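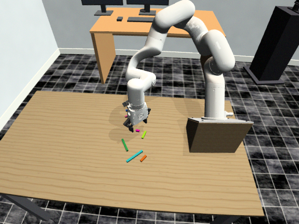

Hirton's Plulus 2 Claims a Big Jump in Speed. The Numbers Need a Second Look

Jan 23, 2021

Hirton has released the second version of Plulus, its benchmarking suite for desktop PCs, and the company is not being shy about it. The press release promises "a true picture of everyday performance" and says the new test engine finishes a full run in 12 minutes. The old one could keep a machine busy for most of a lunch break.

Shorter runs are welcome. Whether the picture is any truer is another question, and the material Hirton has put out so far doesn't go very far toward answering it.

The main change is in how the final score gets put together. Plulus 1 reported separate results for the processor, memory, storage and graphics, and left it to the reader to decide what mattered. Plulus 2 rolls everything into a single number. A mid-range office computer is supposed to land near the baseline of 2000, and anything above that is, in Hirton's words, "ahead of the curve." The separate results still exist, but they now sit behind an export button and come out as a plain spreadsheet with very short column names.

How the parts are weighted is not published. Eckhard Tiedemann, who runs the Plulus team at Hirton, told reporters on a video call that the formula is "based on real usage data" and that releasing it would invite hardware makers to tune their products for the test. That worry is fair enough. Vendors have been caught doing it before. But a secret formula doesn't stop a vendor with a lab and some patience from working out which parts of the test move the score, and it does stop buyers from knowing what they are looking at.

Then there is the question of the launch results. Hirton's chart lists 125 systems, and the top of it is crowded with machines built by Gratier, the PC maker that also happens to be a launch sponsor. Gratier's name is on the download page and on the splash screen of the free edition. Tiedemann said the sponsorship covers marketing only and that no sponsor saw the code before release. Asked whether Gratier supplied the test machines bearing its name, he said that "several vendors" had sent in hardware. He did not say which ones, or whether the units were the same as those sold in stores.

That last point matters more than it may sound. A review unit with better cooling or a hand-picked processor can beat its retail twin by enough to move up a few rows on a chart like this one, where many entries are packed close together.

Annelore Vogler has tested desktop hardware for the review lab Suksawat since the days of spinning drives, and she was given early access to Plulus 2. Her first impressions are mixed. She ran the suite over and over on the same computer, with nothing else open, and got scores that drifted more than she would like.

"The gap between my best and worst run was bigger than the gap between some of the neighbors on their chart," Vogler said. "If a tool can't agree with itself, I'm not going to use it to rank two machines that are nearly the same."

Her guess is that the short run time is part of the trouble. Many computers boost their clock speeds for a few minutes and slow down once they heat up. A long test catches the slowdown. A short one, broken into small chunks with pauses in between, may mostly measure the boost. Hirton disputes this and says the suite includes a "sustained load phase," though it has not said how long that phase lasts.

Vogler did have kind words for the storage test, which now copies lots of small files along with a few large ones. The old version leaned on large files, which flattered nearly every modern drive. The installer is also cleaner, and it no longer leaves a background service running after the program is closed – a complaint that filled the Plulus support forum for years.

Scores from the old version can't be compared with the new ones. Anyone who has kept a record of Plulus 1 results will have to start over or stay where they are, and Hirton says support for the first version ends in September. The company has no plans for a conversion table.

The free edition runs the full suite but uploads every result to Hirton's server, along with a list of the installed hardware. Turning the upload off requires the paid license. The privacy notice says the data may be shared "with selected partners" and does not name them.

Hirton says it will publish a technical paper on the scoring method at some point this year. No date was given. Suksawat plans to hold back its own Plulus 2 rankings until the paper is out, and will keep using its existing set of tests in the meantime.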